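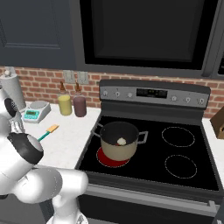 It stings less than the old one and it doesn't smell of oranges any more, one customer wrote to Plunar last week, after trying the skincare maker's reworked cleansing balm. The company has now confirmed that the new version of Cele will replace the original in all its shops from March.

Plunar, based in Plaltulham, has taken out the orange and lemon oils that gave the balm its scent. It said most of the complaints it received last year came from people with dry or easily irritated skin, and many of them mentioned redness after use. The new balm has no added perfume. The base of sunflower oil and shea butter stays the same.

The price is also staying put at £13 a jar. Two sizes were sold in the past, but the small travel tin will be dropped once stocks run out.

Customers with an unopened jar of the old balm can swap it at the Plaltulham shop or at the branch in Gindberg. Opened jars will not be taken back — the company said there is nothing wrong with them, and anyone who gets on well with the old recipe can carry on using it.

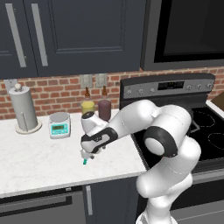 The new balm is softer than the old one and melts more easily, so Plunar has changed the instructions on the label. It should be massaged into dry skin for two minutes, then wiped off with a damp flannel. The jar should be kept closed and away from radiators. The label also warns that oils can leave marks on natural stone. A white marble worktop with fine grey veins, like the one pictured, would show a greasy ring quite clearly, and the company advises standing the jar on a saucer.

A matching face cream is due in the autumn. Plunar has not yet set a price for it. The Gindberg branch will be closed on Sunday for a stock change.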